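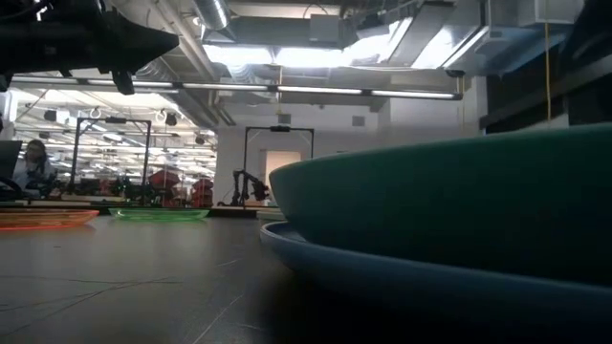

How long should the plastic plates sit out before stacking? Two hours, on a flat top, one layer deep. Stacked any sooner they hold water under the foot ring and the next person gets a wet sleeve.

December, 14:10. Tableware sorting, continued from the morning.

Stock is split into two groups. Group A is the matte pieces: dark green bowl, dark blue plate, and the rest of that order from Karkus. Group B is the translucent plates, orange and lime green. Do not mix the groups in one crate. The matte surface picks up rub marks from the harder rims, and the marks do not wash out – tried twice with the Planico cleaner, no change.

Bowl on plate is the standard pair for the matte set. Bowl rim flares a good deal, so pairs need more room side to side than the crate drawing allows. Drawing to be corrected. Cecilia has the file.

Total on the list is 97 pieces. Crates hold 24 each, so four crates and one piece over. Sena suggests keeping the odd one out as a reference for color matching. Fine by me, but it has to be written on the list or it will get counted as missing again.

Tabletop: scratches are getting worse on the gray surface. No dragging of dishes, lift them. Felt sheet quoted by Altinura at 80 wide, too narrow for a single run, would leave a seam down the middle. Asked for the next width up.

Open items:
Labels for group B crates (Sena)
Crate drawing, side clearance (Cecilia)
Pale gray dishes – not assigned to either group yet. Leaning toward A if the finish matches.

15:40. Labels printed, wrong size. Reprint tomorrow.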